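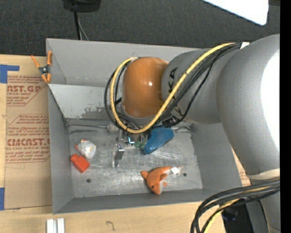

My best tip for collecting grasp examples at a bench: mix up your objects before you worry about getting more of them! I ran 600 tries on hard plastic pieces and the model was hopeless with anything squishy. Now a couple of plush toys go in with the plastic (the orange dolphin-ish one is my favorite), and I put a spring clamp on the corner of the bin.

Stir the toys by hand every 21 picks, and save the misses too – Joanne Gosling talked me into that one, and I'm so glad she did.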